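Narkiven open day, notes from the foam floor

4 min read

Typing this up on the train so excuse the state of it. Tuesday, Narkiven plant, the one that does positioning aids for imaging departments. Wedges, leg blocks, head rests, arm boards, all the foam nobody in the hospital thinks about until it splits. Five of us from the department buying group. Coffee at reception, safety shoes, hair nets, in.

Koen Van Acker took us round. Production side, twenty years of it by the sound of him, talks fast and walks faster. Start is the block store: raw polyurethane in big slabs, left to rest before anybody cuts it. I asked how long. Depends on density, he said, and wouldn't be pinned down. Softer grades longer. They label each slab with batch and density and that number follows the piece all the way to the box, so if you get a wedge that sags early you can ring up and they'll know what it came out of. Worth knowing. We have never once kept the boxes.
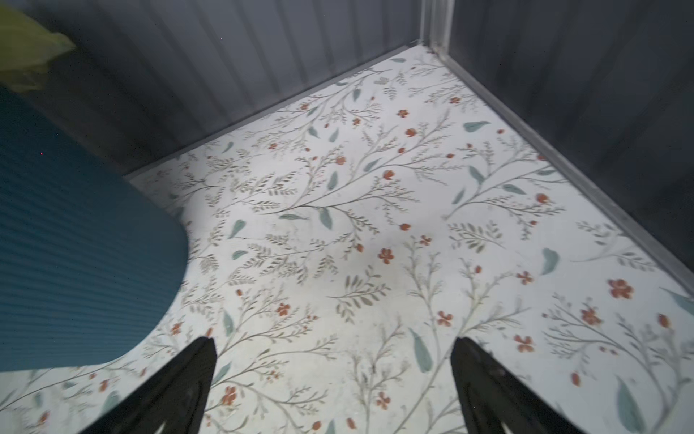
Cutting next. Hot wire for the straight shapes, a profile saw for anything curved. The 45 degree wedges come off in pairs from one block, hardly any waste. Offcuts get bagged and go to De Graaf, who shred them for mat filling. Loud room. Missed half of what was said about tolerances, Stijn Leemans has better notes than me and has promised to send them.

Then coating, which was what I'd come for. Sprayed, several passes, hung to cure between. The old covers we have at Seretcombe are stitched vinyl and the seams are where everything gets in, contrast, blood, wipes fluid, you name it. Sprayed skin has no seam at all. Koen cut one open for us and you really can't get a fingernail between skin and foam. Asked what happens when it does get nicked. Answer: small nicks can be patched with a kit, anything longer than a finger, bin it. Fair enough.

Things I asked about coating:
- Alcohol wipes: fine daily. Chlorine: fine, but rinse, or it goes tacky over time.
- Colors: light green and gray are stock, others are a minimum order of 300 pieces. So that's us out.
- Artifacts: they x-ray a sample from every batch on site. Saw the room, didnt see it running.
- Hook and loop strips: glued after coating, they do come off. He admitted this without being pushed.
- Storage: flat, never stacked under the lead aprons. Guilty. 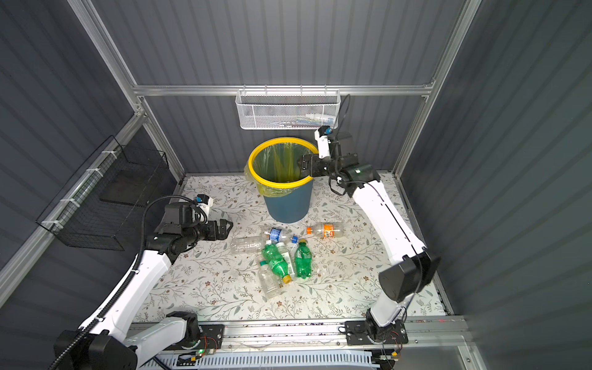 The test room

Smaller than I expected. Compression rig going up and down on a knee block, been at it since before we arrived. A wall of returned items with tags on, mostly heel damage and one that somebody had obviously used as a door stop. Roel Van den Broek runs this bit and he was the best of the day for me. He says most returns aren't wear at all, they're cleaning. People soak them. Foam takes water in through one tiny split and then it's heavy and smells and it shows up on the image. His advice was press each piece over a paper towel once a month and look at the towel. Going to start that.

He also had two lateral leg blocks side by side, ours and the new shape. New one has a deeper channel and a longer base so it doesn't creep when the patient shifts. Gijs Nijs lay down on the table and had a go with both. Verdict: new one better at the calf, worse at the ankle for anyone tall. Roel wrote that down, so maybe something comes of it.

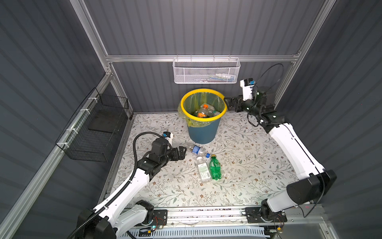

Work area with trash bin and hanging baskets.

Lunch was sandwiches. Too much egg. Sat with Paavo Seppälä from Pinadmont, the distributor, and got the prices conversation out of the way. Starter sets come in October, he thinks, and he'll do a trial of two sets per site, returnable if they've not been marked. Delivery on single pieces is still silly money so club together if you can. I said we'd take a wedge set and a leg set and leave the pediatric ones for now.

Moans: no parking to speak of, sign at the gate points the wrong way, and the afternoon talk on infection control was slides read out loud. Skipped the end of it for the train. Staff were lovely though and answered everything straight.

To do: chase Stijn for notes, find out who's got our batch labels (if anyone), paper towel test on all the CT wedges, move the leg blocks out from under the aprons. Will bring the sample peice of coated foam to the next meeting, it's in my bag.

2 comments · 5 shares

Contact | Copyright Seretcombe Imaging Notes | Back to top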